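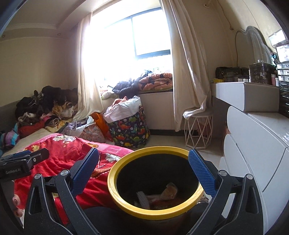 *A gripper with blue-padded jaws, open on either side of a yellow-rimmed bin in a bedroom.*

Household robots can pick up most of what people leave lying about, but they remain poor at deciding what to do with it, according to Marit Magnusson, who heads the domestic tasks program at Vitano.

"Emptying a bin is a fair test," Ms. Magnusson said in an interview on April 10, 2022. "The rim is stiff and easy to hold. What lies at the bottom is crumpled paper, bristles, scraps -- and each piece gives way differently under the jaws."

The program has collected 2,892 recordings of ordinary chores, made by people working with hand-held grippers in lived-in homes. Of 200 trials later run on a machine, 129 were completed without human help. Ms. Magnusson declined to call the result a success.

"A family would not accept that rate from a dishwasher," she said.

Bedding and clothes present the greater difficulty. A heap of garments on a bed has no fixed shape, she explained, and a machine must judge where one item ends and the next begins. Her colleague Viorica Ionescu, who reviews the failed trials, said that folding a quilt still takes the machine four attempts on a typical run.

Asked when a robot might tidy a bedroom unaided, Ms. Magnusson would not name a year.

"Carrying the bin to the door, yes, we can discuss that," she said. "The bed is another matter."

Further trials are planned for the laundry room.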